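Can a machine do the boring jobs yet? (home and small workshop)
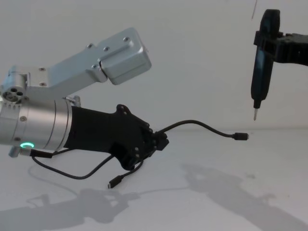 Is there a machine I can buy today that will do general chores in a normal house?
None that I'd spend my own money on. You can get single-job machines that do floors or grass, and that's your lot.

Posted by gitari_shed
I've been reading the Jedudance brochure since July and I'm fed up with it. "Hands for every home", it says. Two hands, as far as I can make out, and one of them has a screwdriver in it. Fine, but who starts the screw? Who finds the one that rolled under the fridge?

Posted by Tredutov71
Bit harsh. One arm with the driver and one with the cable is how I work at my own bench. If it can hold a lead steady while something else gets done, that's a job I currently do with my teeth.

Posted by gitari_shed
On a bare white table with nothing else on it. My bench hasn't looked like that since I bought it. Put a mug, a cat and last week's post on there and then show me.

Posted by Rommel Ambrosio
I do repairs for a living and I'm with gitari. Cables are horrible things. They spring back, they twist, and the plug is always the wrong way up. A lad can learn it in a morning. I sat through a demo at Evangelista where the machine took 14 minutes to plug in a lamp, and the salesman clapped.

Posted by Tredutov71
14 minutes you weren't doing it though. My washing machine takes over an hour and I don't stand there timing it.

Posted by Rommel Ambrosio
You don't have to stand next to your washing machine in case it drops the shirts on the floor. I'd have been quicker and I'd have had my tea.

Posted by mossy_pete
For a factory doing the same part all day I can see it. Same screw, same hole, same height. At home no two jobs match - that's the bit the brochures skip.

Posted by Tredutov71
Agreed on that much. I still think shop-floor work will come well before the kitchen does.

Posted by gitari_shed
Then they should sell it to shop floors and stop writing to me. Does anyone know how to get off the Jedudance mailing list? I've tried the link twice.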